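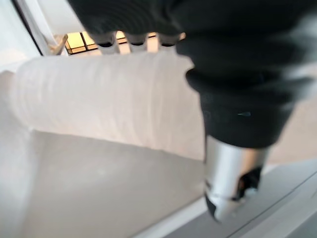 Tromness Guest House — Linen and Laundry Working Group
Minutes of the meeting held 12/21/18

Print this page | E-mail this page

Present: housekeeping (2), laundry, stores, front office. Apologies: maintenance.

1. Minutes of the previous meeting
Accepted with one correction. Under item 4, "bath sheets" should read "bath mats." The order itself was placed correctly.

2. Rolled and folded storage
Housekeeping reported on the change from flat folding to rolling for white items on the upper floor. Rolls are easier to take from the deep shelves without disturbing the ones behind. Flat folding still gives a better result for pillowcases, which crease across the middle when rolled.
Laundry noted that rolls are reaching the shelves at different widths. Some staff fold in half before rolling, others in thirds. It was agreed that thirds will be standard, with the hem on the inside and the loose edge facing down.
Stores asked whether rolls should be tied. Not agreed. Ties get into the wash and have twice blocked the drain filter.
Action: laundry to post the folding sequence by the work table before the next delivery.

3. Stock
Stores gave the count as 51 white bath towels in use and 15 in reserve. More than 30 are from the July delivery from Mera. The remainder are older and have thinned along the borders. Front office had received two remarks from guests on this point, both concerning the same room.
Thinned towels are to be taken out as they come through the wash, marked at one corner, and moved to cleaning use. They are not to go back on the guest shelves, including at busy times.
Action: stores to obtain a price from Nechyporuk for replacements in the same weight. Mera to be asked for a price on the same terms.

4. Detergent
The trial of the Jeltenari powder continues. Laundry finds whites acceptable at the lower setting but reports a residue in the dispenser drawer. The dose will be reduced and the drawer rinsed at the end of each shift. A decision was held over.

5. Work surfaces
Surfaces used for rolling are to be wiped and left to dry before clean linen is put down. Gray marks on the underside of stacked items were traced to a shelf liner — the liner has been removed. The other shelves have no liner and need no work.

6. Other business
Front office asked for spare towels to be held at the desk for late arrivals. Agreed, two sets, to be changed weekly.
The key to the second linen closet is still missing. Maintenance to cut a new one.

7. Next meeting
To be set by front office after the January rota is issued.

Contact housekeeping office | © Tromness Guest House | Back to top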